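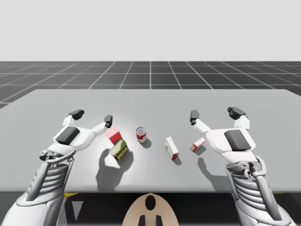 Start pose, head view: both grippers open, nothing held yet.

Corketti – known faults

Read this before you train on anything. Corketti is a set of 2000 simulated two-arm episodes, and the Shim release has a fault in it that we are not proud of.

The grip flag is set by finger position alone. If the fingers stop short of fully closed, the log says "held". It says so whether they stopped on a block or on their own collision mesh, and the meshes are very fond of each other.
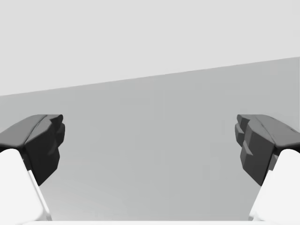 Anikó Magyar writes that her policy learned to squeeze thin air with great conviction and then carry it carefully to the goal. She would like the flag renamed "optimistic".

Fair. Until the March build, ignore grip_flag and use contact_force, which is dull but truthful. 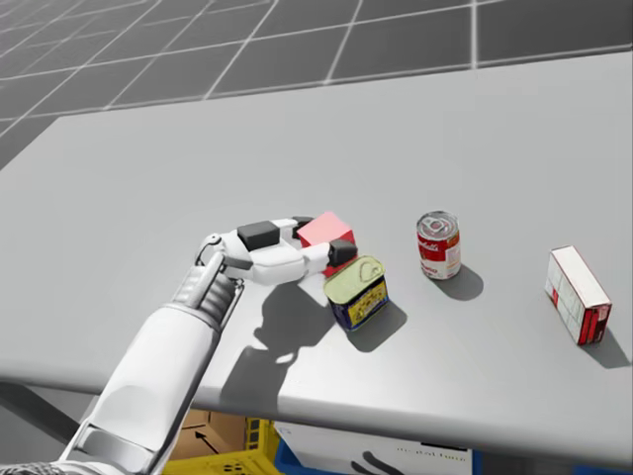

The second fault is clearance. The planner knows about the object in the hand and forgets its neighbours, so cans get clipped on the way past. We left 3 of the worst episodes in, under "collisions". Don't run those on real hardware, please.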